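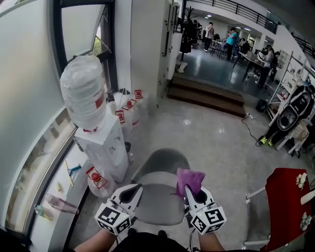 The water corner, with the chair I'm about to wipe down and my purple cloth.

How I clean our water dispenser and the chairs around it
Posted August 28, 2018

I help run a shared workroom called Millora, and the water corner is mine. I didn't apply for the job, I just complained about it once in front of Chie Onishi and she handed me a cloth. So if you have a jug dispenser at work (or at home, lucky you) and it has started to look sad, come along with me!

What I use:
Two soft cloths, any color
A spray bottle with warm water and a small squirt of dish soap
A squeegee
White vinegar
A dry towel

I used to buy the Ferrand surface spray and it was fine, it smelled like pears. Dish soap does the same work and I always have it.

Step 1. Turn things off and clear the floor
Unplug the dispenser first. Then move whatever has collected around it. In our case it's always empty jugs, because people change the water and then stand there holding the old one with no idea where to go. I line ours up against the wall with the caps on. Any jug lying on its side gets stood up, and I check under it, which is how I found a set of keys last October.

Move the trash bin too. You want the whole patch of floor.

Step 2. Chairs
I do the chairs before the dispenser. Molded plastic is the easiest thing in the world to clean and it puts me in a good mood. Spray the cloth and keep the spray off the chair itself, or you'll chase drips down the legs. Start at the top of the backrest, follow the curve down, then do the seat in long strokes from back to front. The place that really gets grubby is the top edge, where everybody grabs it to pull the chair out. Go over that bit twice and run the cloth around the back of it too.
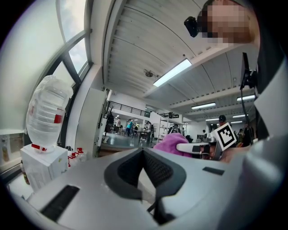 Refold the cloth as you go. I fold mine in half and in half again, so I get a clean side every time I flip it, and when I run out of clean sides it goes in the wash. Scrunching it up in a ball is how I did it for years and all I did was move the dirt from one chair to the next. (I still scrunch. I'm working on it.)

For fabric covers, skip the wet cloth. Shake them outside, go over them with a lint roller, and if there are any little decorations pinned on, take those off before the cover goes in the machine. Please learn from my mistake there.

Step 3. The dispenser
Wipe the cabinet from the top down. Work around the neck of the jug, then the front panel, then the sides. Leave the taps for last and use your second cloth, the clean one, since that's where people's cups and bottles touch. Warm soapy water first, then a cloth with plain water, then dry them. If you have a chalky ring around the spouts, hold a vinegar-damp cloth on it for five minutes and it'll rub right off. Rinse well afterward or the next person gets pickle water.

This is only the outside! The inside needs a proper flush, and you should follow the booklet for your model. Ours is in a drawer somewhere under the Romell catalogs.

Step 4. The ledge and the window
Clear the ledge, wipe it, and only then do the glass. Spray lightly, pull the squeegee across the top once, then bring it down in straight overlapping strokes, wiping the blade on the towel after each one. Catch the drips on the ledge with the towel and dry along the bottom of the window while you're there.

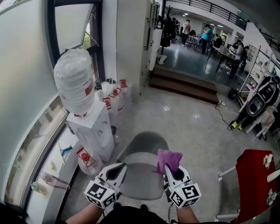 Squeegee and bottles on the ledge, dispenser and jugs beyond.

Step 5. Floor, then put it all back
Sweep, then mop with hardly any water. Shiny tile shows every streak, so I follow with the dry towel under my foot and sort of skate around. Let it dry before the jugs go back.

Plug the dispenser in again. I've forgotten twice, and both times I heard about it from the tea drinkers.

I do the taps and chairs every week and the window when I can't stand it anymore. If you've got a trick for getting label glue off a jug, leave it in the comments, I've tried oil and it just made a mess.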